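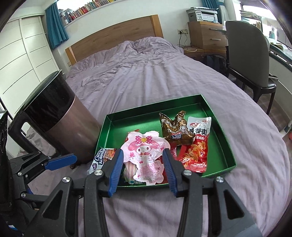
3. Bed covers in daily use

3.1 Sample and questions

The survey was sent to households in Karkosow in September and closed when 743 usable forms had come back. Each form asked about one bed, the one the respondent slept in most often. We asked what lay on top of it during the day, how long the household had owned that item, what color it was, and whether it had been bought to match anything else in the bedroom. A short second part asked what the bed was used for apart from sleeping. Guest beds and cribs were left out.

Respondents were free to use their own words for the top layer. "Duvet," "comforter," "quilt" and "bedspread" were often used for the same kind of item, so in what follows we use "bed cover" for all of them.

3.2 Making the bed

Most respondents said they straighten the cover in the morning, but what they meant by this varied a good deal. For some it meant pulling the cover up to the pillows. For others it included smoothing the surface, tucking in the sides and putting decorative pillows back in place. Of the full sample, 270 said that they leave the cover as it is when they get up. These respondents were more likely to own a cover with no pattern, and less likely to own a matching set.

Wrinkling was the complaint that came up most in the open comments. Several people wrote that they had stopped ironing covers altogether. A few had changed to a heavier fabric for this reason and were satisfied with it, although they found it slow to dry. Two of the store catalogs we looked at, Etim and Jiline, show only pressed covers in their bedroom pages, and comments about disappointment after the first wash often named a catalog picture.

3.3 Daytime uses

The bed was used for other things during the day in nearly all homes. Folding clothes, reading and packing bags were mentioned often. Eating in bed was mentioned less, and mainly by people living in one room.

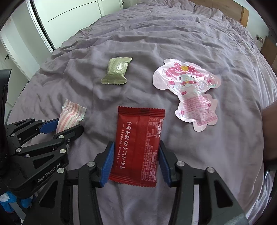
Figure 3. Wrapped snack packets on a wrinkled lavender-gray bed cover.

Respondents who used the bed in these ways tended to choose mid-range colors over white, and they washed the cover more often. Some kept a throw, such as the Wurance cotton throw, at the foot of the bed and spread it out before sitting down. We did not ask about pets, and the comments that mention them are not counted here. Washing habits are taken up in Section 4, together with the answers on drying space.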